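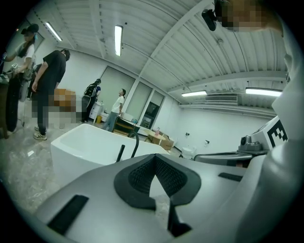

Stedetti

Dec 23, 2023

Budget for next year's hand-held grippers is nearly done, so I'm putting the working out here in case it helps anyone else pricing the same kit. 1/9

We have had quotes from two suppliers, Vurkari and Haddad. Vurkari wants 1,737 per gripper with the camera mount included. Haddad wants 1,000 for the bare tool and 522 for the mount. 2/9

So Haddad is cheaper per unit on paper. Vurkari includes a spare set of finger pads and a carry case. Haddad charges for both and hasn't sent me a price for the case yet. 3/9

Finger pads are the line I got wrong last time. I put them under sundries and we had spent the lot by August. They now have their own line: 30 sets for the year. 4/9

Markers are cheap to print. The cubes they go on are not, if you want them square and all the same size. Ask whether they come fitted. Vurkari's do, Haddad's are extra. 5/9

Room costs. We want a bathroom corner as well as a desk area, so there's a full-size white bathtub with a black tap on the list. The tub was less than I feared. Delivery was more. 6/9

People are still the biggest cost by a long way. If you are buying several grippers, work out who will be holding them before you sign for the last few. A tool on a shelf costs the same as one in use. 7/9

Other things I'd add to any first budget: spare cables, storage cards, a second charger, cleaning cloths, and a day's paid time for each new person to learn the tool. 8/9

Breltska has offered to lease instead. I've asked for terms over one year and two, and whether repairs are covered. I'll post the figures when I have them in writing. Order goes in after that. 9/9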